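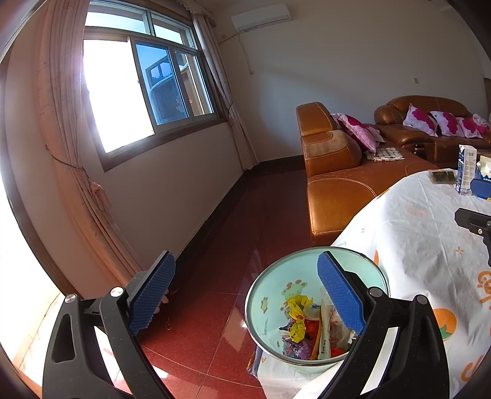

图 4-1 手持夹爪视角：两指位于垃圾桶开口前方，桶内为包装纸等废弃物。

## 4.3 家庭场景“投放入桶”任务的采集步骤

本节适用于使用 Thân 手持夹爪在住宅内采集双手示教数据的操作员。开始前应已完成 4.1 节的夹爪标定和 4.2 节的时间同步。采集到的轨迹用于训练 Zemton 策略，动作以夹爪末端的相对位姿表示，因此不要求各住宅的家具布局一致，但要求同一段轨迹内桶的位置不变。

### 准备

1. 检查两只夹爪的指垫。指垫表面有细纹，纹路被油污填平时摩擦力会下降，用不起毛的湿布擦净，晾干后再装回。
2. 逐一开合夹爪各 3 次，确认连杆转轴无卡滞。若闭合后两指垫错位，停止使用，按附录 B 调整。
3. 放置垃圾桶。桶口应敞开，不加盖。桶可以靠近桌子，但桌布垂边不得搭在桶口上。
4. 桶内原有的包装不必清空。训练集需要不同的填充程度，只要废弃物未高出桶沿即可。
5. 在桌面上摆放待投放物品。包装纸、塑料袋、小纸盒均可，不使用玻璃制品和带液体的容器。

> **注意：** 阳光直射地面时画面局部会过曝。过曝区域不覆盖桶口和目标物即可继续采集；若覆盖，拉上窗帘或改变站位，不要在录制中途调整曝光。

### 录制

1. 双手各持一只夹爪，站到能够同时够到桌面和桶口的位置。
2. 启动 Tomasero 记录程序，等待状态灯由闪烁变为常亮。
3. 在起始姿态保持静止 2 秒，程序以这段数据估计初始位姿。
4. 用任意一只夹爪夹取目标物，另一只可用于按住桌布或移开遮挡物。
5. 将目标物移到桶口上方，张开夹爪，待物品脱离两侧指垫后再抬起。
6. 回到起始姿态，再次静止 2 秒，结束本段录制。
7. 更换目标物或其摆放方向，重复第 3 至第 6 步。每处住宅采集 26 段。

> **小心：** 不要把夹爪伸到桶底翻动废弃物。薄膜会缠入连杆，强行开合可能损坏转轴。发生缠绕时先断电，再用手取出。

### 遮挡的处理

夹爪靠近桶口时，指垫常会挡住桶内的一部分，这属于正常情况，该段数据应保留。早期版本要求操作员抬高手腕以避开遮挡，Kenza Ramadan 在对比试验中发现，这样录得的轨迹释放点偏高，轻薄的包装纸容易飘到桶外。现行规程已取消此项要求，操作员按自然姿势投放。

另一只夹爪进入画面边缘时同样保留，不裁剪，不打遮罩。双臂策略需要学习两臂之间的避让距离，遮掉后这部分信息无法恢复。

### 参考结果

Lâm Quách 用同一套网络分别训练了两个模型，一个使用规定抬腕的数据，一个使用自然姿势的数据，随后在未参与采集的住宅中各测试 26 次。自然姿势组成功 21 次，抬腕组较低，失败多数出现在释放阶段。自然姿势组的失败集中在透明塑料膜上：策略已接近目标，但夹取点落在膜的边缘以外。

该结果只对应敞口圆桶。方桶和脚踏式翻盖桶尚未测试，不应直接引用上述数字。

### 数据检查

1. 用 Cloneck 打开当日录制的全部片段，逐段核对首尾静止段是否完整。
2. 检查位姿曲线。出现突跳时，标记为“跟踪丢失”，不要手工插值。
3. 物品落在桶外的片段标记为“失败”，与成功片段一并上传。
4. 超过 3 段跟踪丢失的住宅需要补采。补采前检查镜头是否有指纹，并重新执行 4.2 节。
5. 画面中若有可辨认的人脸、证件或信件，在上传前完成模糊处理。家具和墙面不做处理。

上传完成后，保留本地副本，直到服务器返回校验通过的状态。夹爪收纳时保持张开，避免指垫长期受压变形。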